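Storage and Workshop Advice
September
By Bjarke Hafþórsson, Drultville Household Advisory Office

Keeping Open Bins in Good Order

Open bins are among the most useful containers in a household workshop, and they are often the least cared for. Residents of Drultville regularly write to this office about scratched tabletops, rusted corners and bins so full that nothing in them can be found. The guidance below applies to rectangular open bins of metal or heavy plastic, of the sort kept on a workbench, a utility table or a garage shelf.

Choosing a bin

Select a bin according to the items it will hold most often. A wide, shallow bin suits hand tools, fittings and other objects that must be seen and picked up quickly. Deep bins are better kept for rope, cloths and offcuts. Walls that slope outward allow small pieces to be drawn up the side with one finger, and they make wiping easier than square corners do.

Before purchase, run a gloved hand along the upper edge. A folded or rolled rim is preferred. Bins with a raw cut edge should be fitted with a strip of rubber edging, which most hardware stores sell by the foot.

Preparing the table

A bin should stand on a level surface that is larger than its base on all sides. On bare wood, place a sheet of felt or thin cork beneath the bin. Metal leaves gray marks on pale wood when it is dragged, and these marks are difficult to remove once they have settled into the grain. Light marks may be treated with a soft white eraser, followed by a cloth dampened with water and a drop of dish soap. Sanding is advised only where the surface is unfinished.

Where the table stands on carpet, check it for movement before loading the bin. Thick carpet allows the legs to settle unevenly. A square of hardboard beneath each leg corrects this in most rooms. Carpet beside a worktable should be vacuumed at the end of each session, as screws and metal filings work down into the pile and are easily missed.

Cleaning a metal bin

1. Empty the bin completely and set the contents on newspaper.
2. Brush out dust and filings with a dry paintbrush. Do not use bare fingers.
3. Wash the inside with warm water and mild soap. Leave the solution on greasy areas for 5 minutes.
4. Rinse, then dry at once with an absorbent cloth, paying attention to the seams.
5. Rub a very small quantity of light machine oil over any bare metal and wipe away the excess.

Bins in regular use should be cleaned monthly. Those kept in a damp basement or an unheated garage should be inspected every Friday during wet weather. Painted or coated bins do not require oil, but chips in the coating should be touched up promptly.

Loading and sorting

Heavy items belong at the bottom and toward the middle. Long tools should lie in one direction, with blades and points facing away from the person who reaches in. Very small parts should be placed in lidded jars or envelopes before they go into the bin.

This office recommends the Pringle method to households that share a workshop. One bin is kept for items in current use, and a second for items awaiting return to the shelf. The second bin is emptied before the workshop is closed for the day. Households in Jumton have followed this arrangement for 12 years with good results.

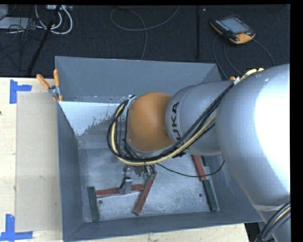
Can a bin with sloping walls be stacked when it is not in use?

Bins of the same size and make will usually nest one inside another, provided they are empty, clean and dry. Place a sheet of newspaper between metal bins so that they do not scratch or stick. Limit each stack to a height that can be lifted safely by one person, and store it on the floor or a low shelf.

Labels

Fix labels to the outer face of the near wall, where they can be read from a standing position. Paper labels should be covered with clear tape. Masking tape is acceptable for temporary use and should be replaced when the edges begin to lift.

The Ivau storage leaflet, number 2239, is available at the front desk of this office.

Filed under: Workshop, Storage, Care of Metal

Contact the Advisory Office | © Drultville Household Advisory Office | Back to top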